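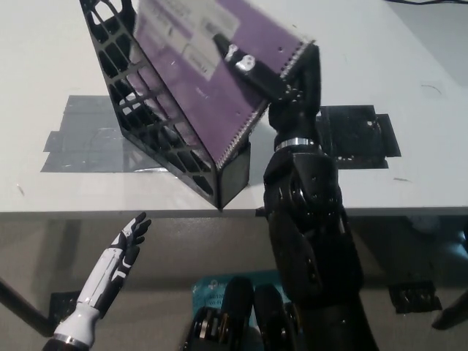

I gave up on my planner app in October, and I don't miss it one bit. I'd paid for it for 4 years, and every spring it moved the buttons around and asked me to rate my mood. Paper doesn't do that! A plain spiral notebook, purple cover or whatever color the store has left, opens to the page you want and stays there. Mine cost 2 dollars at the Pelel outlet out on Gravalness Road, and it's lasted longer than my last phone battery.

My sister-in-law swears by shared calendars, and fine, with six people in one house I'd probably cave too. But for one person with a dentist appointment and a grocery list? Come on. I remember things better when I write them by hand - even the stuff I scratch out - and I can flip back to see what I was fretting over last winter (the gutters, mostly).

The app people emailed me an offer to come back for $59 a year. I wrote that number down in the notebook, next to the phone number for the gutter guy.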